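Pumpkins, plates and a lot of patience at Selent

I stopped by the Selent workshop in Gerlach on Wednesday, mostly because a reader wrote in asking what goes on behind the black curtain at the back of the building. Fair question! They're teaching a pair of robot hands to set things on a plate, and they're doing it one try at a time.

The project is called Triltetora, and it runs on examples. A person steers the hands through a small job from start to finish, the whole thing gets recorded, and then they set up the table and do it again. When I got there at ten they had 241 good runs saved. By the time I left it was 316, and I'd eaten two of their donuts.

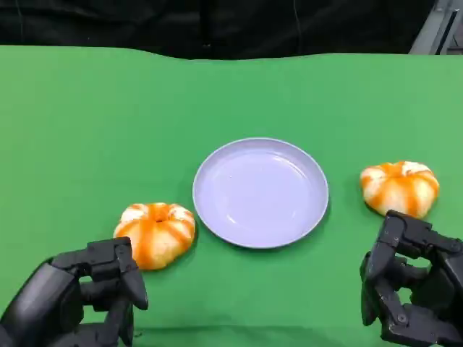

The job this month is picking up toy pumpkins, one hand for each, and putting them down on the dish without a bump. It sounds like something a toddler could do - and a toddler would do it faster, too. But the pumpkins get moved to a new spot before every run, so the system can't just memorize one reach and call it a day. I asked if the messy tries go in the trash. Some do, but a fumble that gets fixed halfway through is worth keeping, I was told, and those get their own folder.

I got a turn at the controls (yes, I begged). My first 13 tries were a disaster, and the fourteenth was only a little better. The regulars here do blocks of 30 and then switch off, and after my short stint I could see why - my shoulders were killing me.

Once this batch is done, the recordings go over to the Celtow office, where the training happens. The first test of the hands working on their own is set for June. I've already asked if I can come watch, and they said yes as long as I bring the donuts this time.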